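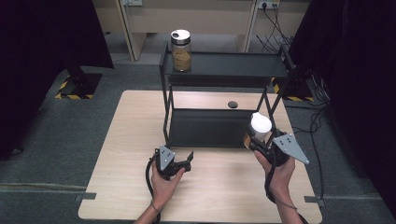
Cup held in the right-hand gripper, jar on the top tier of the shelf.

4 min read

Review: the Lodaso bench rules pack for handheld grippers

Been using this since June, so time to write it up. Lodaso sell it as a printed set – a 16 page booklet, wall sheet, pad of tick sheets, plus a roll of hazard tape which ran out faster than I'd like. We got ours through Favgate. Delivery fine, box a bit crushed.

The rules themselves. Mostly good. Short, plain words, no waffle. Page two is the one everyone should read: cables. Leads from handheld grippers to drop towards the person holding them, never across the table. Slack checked before every session. Sounds obvious. We weren't doing it.

Then stand bases. Yellow and black tape on the edges of anything a foot could find. Did ours in an afternoon and I'd not go back. The booklet is weak on floor cables though, one line, "keep tidy". Keep tidy how? Covers? Tape? Under the desks? The older Rizk sheet gives it a full page and I still have that pinned up next to the new one.

Handling section is the best bit. Lids on all cups and jars before a gripper goes near them. Glass gets its own rule – stays put unless the task is about glass. Paper cups to be gripped on the sleeve if there is one, and lightly, as a squashed cup is to be logged as a fault even if you carried on. Bit strict, but our logs are better for it. We've done 464 runs under these rules and 96 have a note on the tick sheet, mostly small stuff like a lead in the way or a shelf nudged off its mark. Before this we wrote down almost nothing.

Grumbles. Tick sheets are too small to write on with cold hands. Wall sheet is glossy so you get glare off it. The section on curtains says "dark, plain, fully drawn" and then never mentions checking that thay aren't hanging over a stand base, which I'd have put first. And there's no page on swapping people over mid session, we've had to make up our own: grippers down on the table, say it out loud, then hand over.

Also tried the Fesby version, borrowed for a week. Thicker, nicer paper, reads like a lawyer wrote it. Nobody on our bench got past the definitons.

Worth buying? Yes if you're starting from nothing. If you've already got house rules, get the booklet on its own and skip the tape.

Four out of five. Would be more with a proper floor cable page.

Get new reviews by email once a month. Enter your address to sign up. You can unsubscribe at any time.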